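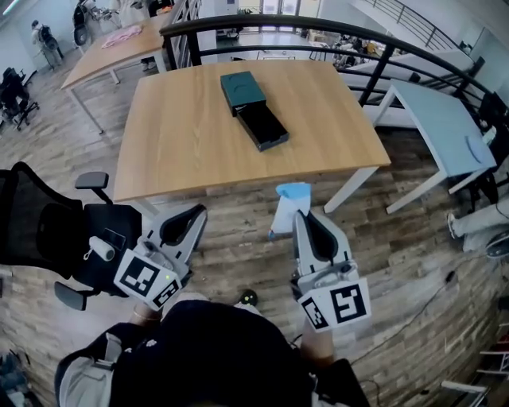 How long should a rigid gift box sit under weight after the paper is glued on? Overnight at the least, and a full day if the board is thicker than two millimeters.

Irfan Simanjuntak gives that figure without looking up from his cutting list. He and his cousin Herman run Flunix, a two-room box shop on Maldonado Street that makes lidded boxes in short runs, usually between 100 and 1000 pieces.

"Board moves," Irfan says. "The paper goes on with water in the glue, the outside face swells, and then it pulls as it dries. If you line only one side you get a curve. You line both sides with the same grain direction and most of it cancels."

12 shares

Most of the returns in the shop's first year came down to lid clearance. Herman now allows one and a half millimeters over the base in each direction, measured after wrapping. "People measure the bare board," he says. "Then they add two layers of paper and the lid won't go down."

Humidity is the other variable. The cousins keep the store room at 65 percent in the wet months and accept slower drying. Their largest order, 3786 boxes for the stationery label Vundano, was wrapped in December and took nine extra days.

Irfan prefers animal glue for the wraps and a PVA mix for corners. Herman disagrees about the corners. "Paper tape, wetted, pressed with a bone folder," he says. "It has held on every box I've opened up again."

The next job is a run of shallow trays for Skateo. The cutting dies are due on 23rd August.

4 comments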